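What I learned from opening up an old Dell tower
Posted 13 October 2019

I have wanted to write up the old Dell for a while. It's a plain black office desktop, the kind that used to sit under every desk in every dentist's office in the state. I bought it from the surplus room at Quintanilla, the company where I used to do phone support, and it moved apartments with me twice without getting used for much. A couple of years ago it was my file backup. After that it held up a plant.

The question was whether to fix it up, strip it for parts or drop it at the recycler in Hulbridge. To answer that you have to open it, so that's where I'll start.

Lay the tower on its side with the removable panel facing up. On this one the panel comes off in one piece, with no screws holding it. Put the panel down flat somewhere close by, inside face up. The inside has plastic posts and ridges molded on it, and one of the posts is tall enough to snap if you lean the panel against a wall and somebody kicks it. I know this from a different computer.

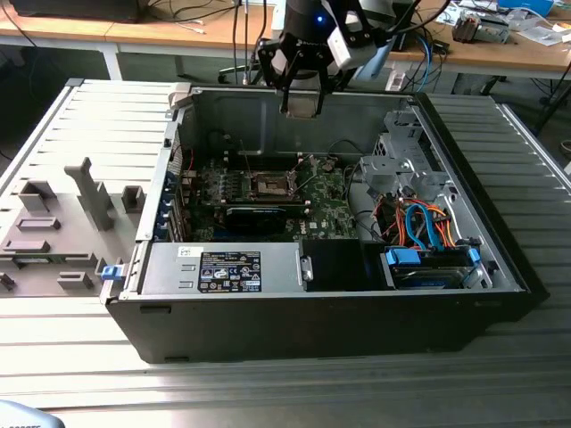 Before touching anything I unplug the power cord, hold the power button in for a few seconds and put a hand on bare metal. Then I look for a minute or two without taking anything out. I used to skip that step and I paid for it, mostly in cables I couldn't find a home for later.

The layout in this case is easy to follow. The power supply is a silver box along one side with a black label on it. The label is where you find the wattage if you're thinking about a different graphics card. Mine is 265 watts, and that rules out most of the cards people give away. A friend of mine, Marcus Boateng, offered me one that wanted at least 300, and I told him to keep it.

Next to the power supply there's a black plastic section, and past that you get to the hard drive. The drive is held with blue plastic. Dell used blue for a lot of the pieces you are supposed to handle, and once you know that, half the work is done. The expansion slots along the back have blue on them too. I like this much better than the case I had before, where every part was held by a screw and the screws came in two sizes that were almost the same.

The processor was already out of mine. I had pulled it last winter to lend to someone and I haven't seen it since, so the socket has been sitting there with its metal frame and nothing in it. If you have an empty socket, keep your fingers and your screwdriver away from it. The pins inside are very fine and I don't know anyone who has bent one back and been happy with the result. A plastic cover costs almost nothing. I ordered one, and I should have done it last winter. 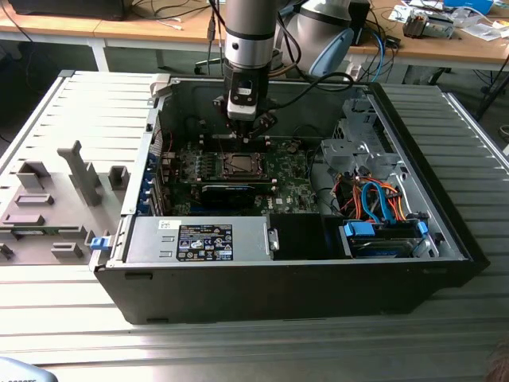 The Dell with its side off, drive at the lower right.

Memory goes in right by the processor socket, which makes it the easiest upgrade on the whole board if you don't mind working near the socket. My sticks are the slow 800 kind. I considered buying more and then looked at what used sticks were going for on Travix, where I buy most of my old parts. The price was fine. The shipping was more than the memory.

The cables are the one part I'd call messy. There are orange ones, red ones and blue ones, and they come down in a bunch from under the drive cage toward the hard drive. The color doesn't tell you what speed a data cable is, by the way. I had that wrong for years. What you want to check is the connector at each end. Give it a small push to see if it's seated, and look for a cable that has been bent hard in one spot for a long time. 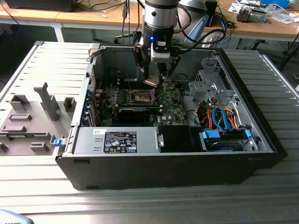
Photo: Terkport Workshop

Then there's dust. I do the fans first, holding the blades still with a finger, and use short bursts of air. After that the corners of the case, and last the vents in the front, from the inside out. I don't use a household vacuum inside a computer. Some people do and say it's fine - I'd still use the air can and a soft paintbrush. Do it outdoors if you can, or you'll be cleaning the room too.

The graphics card is the black one lying across the lower half of the board. To take it out you release the blue tab at the back, then the small catch on the slot itself, and lift it straight up. People forget the catch. If the card feels stuck, it's the catch.

So, what to keep. The hard drive had 1,421 photos on it that I thought I had lost in the second move, and those are now copied to two places. That alone made the afternoon worth it. The drive itself is old enough that I wouldn't trust it with anything new. The power supply is fine for this computer and no use for a bigger one. The case is heavier than it needs to be, but it opens easily and I like working in it.

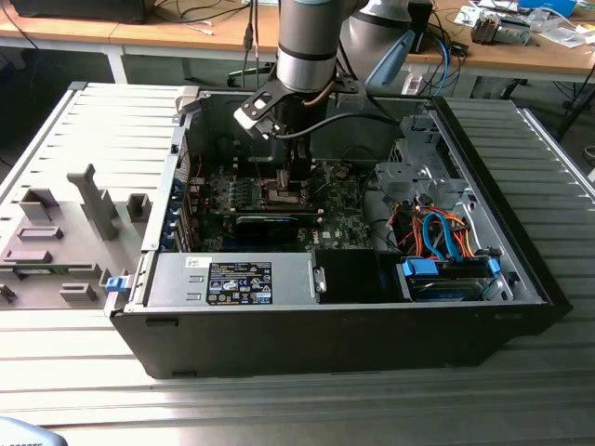

My plan for now is to keep the whole thing together, find a cheap processor that fits the socket and put in a small solid state drive. If the total goes over what a used laptop costs, I'll stop and take it to Hulbridge after all. They take towers at the side entrance in October, no appointment, and they want the hard drive removed first.

I still need to find out which processors this board will accept. The list I saved is for the smaller version of the same model, and the two don't match. If you have the full-size one and you've swapped the chip, leave a comment and tell me what you used.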